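Neues aus der Greifer-AG in Grenow

Liebe Eltern, liebe Ehemalige, liebe Freundinnen und Freunde der Schule,

im letzten Rundbrief kam die Greifer-AG viel zu kurz, und das haben wir zu hören bekommen (zu Recht, wie wir finden!). Deshalb bekommt sie diesmal ordentlich Platz. Die Gruppe trifft sich weiterhin zweimal in der Woche nach dem Mittagessen im Werkraum und arbeitet an ihrem Projekt, das seit der allerersten Stunde den schönen Namen Brosex trägt. Woher der stammt, weiß inzwischen jede und jeder in der AG ein bisschen anders zu erzählen, und wir haben es aufgegeben, die Versionen unter einen Hut bringen zu wollen.

Im Moment dreht sich fast alles um die Finger. Der Arm fährt, die Steuerung läuft auf dem alten Rechner aus dem Physikraum recht brav, aber was vorne an der Spitze passiert, entscheidet eben darüber, ob eine Tüte gehalten wird oder durchrutscht. Also wird umwickelt, ausprobiert, wieder abgezogen und neu umwickelt, und zwischendurch wird auch viel diskutiert, gern noch auf dem Weg zum Bus. 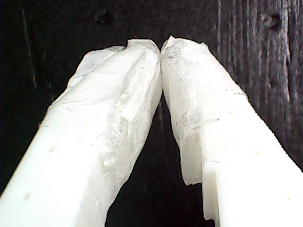 Muss man programmieren können, um in der AG mitzumachen?
Vorkenntnisse sind nicht nötig. Wer neu dazukommt, arbeitet die ersten Wochen mit jemandem aus der Gruppe zusammen und lernt die Steuerung nach und nach kennen. Wer lieber schraubt, klebt oder zeichnet, findet ebenfalls genug zu tun.

Das große Ziel in diesem Schuljahr heißt Achari. So nennt sich der Greifwettbewerb in Trutow, bei dem Schulteams ganz alltägliche Dinge von einem Tisch aufnehmen und in eine Kiste legen lassen, und zwar in 12 Minuten und ohne dass jemand mit der Hand nachhilft. Knisternde Verpackungen sind dabei besonders gefürchtet, weil sie nachgeben, sich wegdrehen und bei jedem Versuch ein wenig anders daliegen. Unsere Gruppe hat sich vorgenommen, gerade damit zu üben, und sammelt seit Wochen alles, was zu Hause an Tüten und Beuteln anfällt. 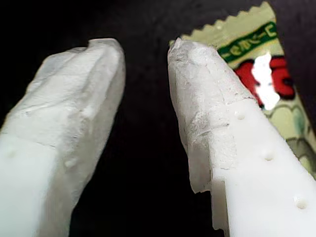
Bis zum Wettbewerb im September ist noch Zeit, allerdings liegen die Sommerferien dazwischen, und die sind bekanntlich schneller vorbei, als man denkt. Die AG hat sich deshalb auf zwei Ferientage geeinigt, an denen der Werkraum offen bleibt. Wer dann gerade am Meer ist, wird beneidet, aber nicht ausgeschimpft. Getränke stehen bereit, Kuchen ist wie immer sehr willkommen, und für die jüngeren Geschwister findet sich bestimmt ein Plätzchen, an dem sie zuschauen können.

Sehr gefreut haben wir uns auch über das neue Protokollheft. Anfangs gab es dagegen ein wenig Gemurre, doch mittlerweile wird fleißig eingetragen, welcher Überzug an welchem Tag auf den Fingern saß, wie fest der Greifer zudrücken durfte und was dabei herauskam. Manche Seiten sind mit Skizzen geradezu vollgemalt, und eine davon hätten wir am liebsten gerahmt.
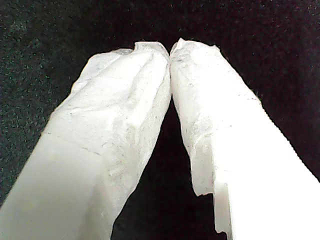
Ein paar Worte noch zum Geld, auch wenn das der weniger schöne Teil ist. Für die Fahrt nach Trutow bitten wir um einen Beitrag von 6 Euro je Kind, den Rest trägt die Schule. Außerdem sucht die Gruppe einen kleinen Zuschuss von 50 Euro für neues Material, vor allem für Motoren und Kabel. Wer helfen möchte, meldet sich bitte im Sekretariat und nennt als Stichwort einfach Brosex, dann wissen dort alle Bescheid.
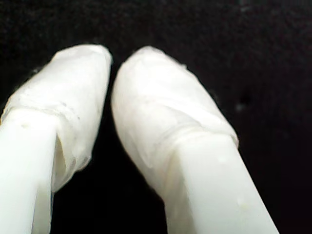

Nach den Ferien steht die Frage an, mit welchen Fingerspitzen es nun zum Achari gehen soll, und darüber gehen die Meinungen herrlich auseinander. Die einen wünschen sich eine möglichst glatte Hülle, die anderen schwören auf Falten und Wülste. Am Ansatz ist man sich auch noch nicht einig: Am rechten Finger liegt dort ein Band wie ein Ring um die Hülle, und seitlich reicht sie locker über den Schaft hinunter. Ob das so bleiben darf oder knapper werden soll, will die AG in der ersten Stunde nach den Ferien besprechen. Gäste dürfen dabei gern zuhören und auch mitreden.

Anmeldungen für die beiden Ferientage nimmt das Sekretariat bis zum 30. Juni 2023 entgegen, ein formloser Zettel genügt. Bitte denkt an feste Schuhe und an ein Pausenbrot!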